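Residency Diary: Cemley Teaching Hospital Library and Archive
Entry for Nov 9, 2022
Kept by Eftychia Psarras, Records Librarian

The reading room opened at the usual hour. The morning was given to the transfer of the surgical society's bound proceedings from the basement store to the second floor. The library holds 1,651 bound volumes from the society and its predecessors, and the shelf survey completed in May found that the basement was too damp for the older bindings. The first 50 volumes were brought up before noon. Renu Grewal supervised the lift and signed the movement sheets.

Three volumes were set aside for repair. The spine of one had separated fully from the text block, and the other two showed mold along the lower boards. They have been wrapped and placed in the quarantine cabinet. The conservator at Kullance has been asked for an estimate, and no treatment will be approved until it is received in writing.
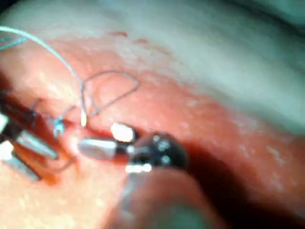 The question of the catalog was taken up again after lunch. The old card file uses subject headings that were dropped by the society decades ago, and many cards refer to volumes by donor name only. Nazar Yurchenko proposes that the cards be scanned as they are and the headings left alone, with a separate list of modern terms kept beside them. Uzma Sial would prefer that each card be retyped. Both views were recorded. The writer is inclined toward the first, as the cards carry penciled notes that would be lost in retyping, among them the initials of former librarians and several remarks on borrowers who did not return their books.

The Cliltix software was opened for a trial of the scanning plan. It accepted the first drawer without trouble but rejected every card with a torn corner. A letter has been sent to the supplier. In the meantime, torn cards will be placed in clear sleeves and held at the end of each drawer, with a colored slip marking the original position.

A visit was received from Sobia Sial, who came on behalf of the family to discuss the Sial bequest. The bequest consists of letters, lecture notes and a run of pamphlets on hospital gardens. The family wishes the letters to remain closed for the present and the pamphlets to be open to all readers. A draft agreement will be prepared on that basis. She asked to see the room where the papers would be kept and was shown the north bay. The blind there does not close properly, and a work order has been entered.

The printed index to the proceedings was checked against the shelves in the last hour. Two entries were found to give the wrong year, and corrections were penciled on the office copy only.

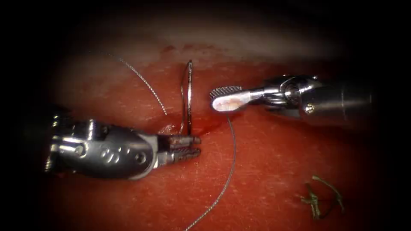
Vol. 12, No. 3, p. 800

The heating in the reading room failed shortly before closing. Two readers remained and were offered seats in the staff office. The room was locked and the keys were returned to the front desk.

Carried forward to tomorrow: the Kullance estimate, the draft agreement, sleeves for the torn cards, and the next load from the basement.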